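Marble look top for a game table – contact paper or real stone??

Tables & Surfaces > Finishing

kvasic_k
Posted Thursday, November 16, 2023
Ok so quick one. Redoing the top of a small table, mostly for chess and some homework. Wife wants marble, white with the gray-brown veins. I want to not spend 900 on a slab. Anyone put the stick on film over an old top? Does it hold up or does it peel at the corners after a month. Walls in that nook are plain, kind of pale lavender, so the table is gonna be the only busy thing in there.
Krum

tillum_dave
Film is fine if you prep. Sand, wipe, let it dry, wipe again. Did mine in March, no lifting yet. Used the Calimlim one, matte. Don't get gloss, you'll see every lamp in the house.

oldgrain
Disagree. Film is fine for a shelf. A table people lean on all day, no. Edges go first, then the kids find the edge. Get a stone offcut from a countertop yard. They have a pile out back, mine was way less than 900.

tillum_dave
offcut weighs a ton tho. he said small table

oldgrain
Then beef up the legs. 4 screws into the apron isn't a big job.

ValbonaK
Different problem nobody mentioned – veining and a chess board. Busy top plus busy board is hard on the eyes. I play most evenings and I had to put a felt mat under mine. Go with soft veins, not the dramatic kind. And think about board size before you buy anything. A small board on a big marble top looks lost imo.

kvasic_k
Board is small, yeah. Wood, light and dark squares, nothing fancy. Was thinking of inlaying it but now not sure

ValbonaK
Don't inlay!! You'll want to move it. I turn mine so a corner points at the window, less glare that way. Can't do that with an inlay.

oldgrain
Inlay looks better. Sorry. A loose board slides around on anything polished, seen it happen mid game.

ValbonaK
Rubber dots. Two bucks. Done

mossyrock77
following, same question but for a desk. has anyone tried the Volar peel and stick? reviews all over the place

tillum_dave
Volar was thin. Seams showed. Mine came in two strips and you could see the join from the doorway. Get a roll wider than the top so there's no seam at all.

ValbonaK
Krum since you asked about color, found one close to what you want. White with gray-brown veining, pale walls on three sides, loose wood board set at an angle.

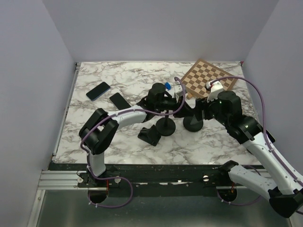 Marble pattern top with the small board, upper right corner of the table

kvasic_k
Oh ok thats pretty much the color. Veins a bit stronger than I pictured but with those walls it works. Showing my wife tonight

oldgrain
Can't tell from a picture if that's stone or a print. Color's fine I guess. I'd still want the board in the middle and flush.

ValbonaK
Off to the side leaves you a spot for homework, he did say homework

mossyrock77
I like it angled. looks less like a showroom

kvasic_k
Decided. Film first, matte, one wide roll, no inlay. If it peels oldgrain gets to say told you so and I go dig thru the offcut pile. Dave what grit did you sand with?

tillum_dave
120 then 220. Round the edges over a little before you wrap them or the film will crease on you. And a hair dryer on low for the corners – go slow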